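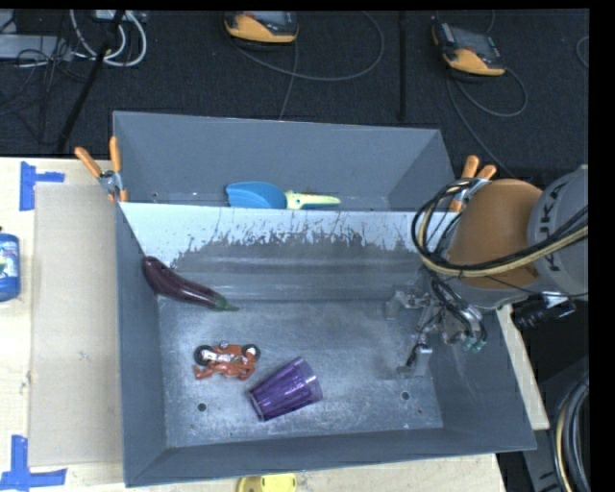
Changes to the Sidmont Seed Exchange

January 2025

The Sidmont Seed Exchange enters the new year with a revised set of arrangements, and this blog is the proper place to record them. Members who joined before July may keep their present terms until renewal.

The exchange received 238 packets last season. Beans and squash made up the greater part, and eggplant was again in short supply. Growers who have saved eggplant seed are asked to submit it early, as it requires a long start indoors and is of little use to anyone by late spring.

Labels and Storage

Each packet must show the variety, the year of harvest and the town where it was grown. Packets without a year will be returned – we regret this, but over 20 could not be placed last season.

Seed is now kept at the Zosska Annex, where the back room stays cool through the summer. The former cabinet on Kwofie Street has been closed.

Loans

The loan period remains 90 days for books and hand tools. Seed is not loaned in the ordinary sense, though borrowers are encouraged to return a portion of what they harvest.

I have maintained these pages for several seasons and will continue to post the list of available varieties as it is updated. Requests may be left in the box at the annex door.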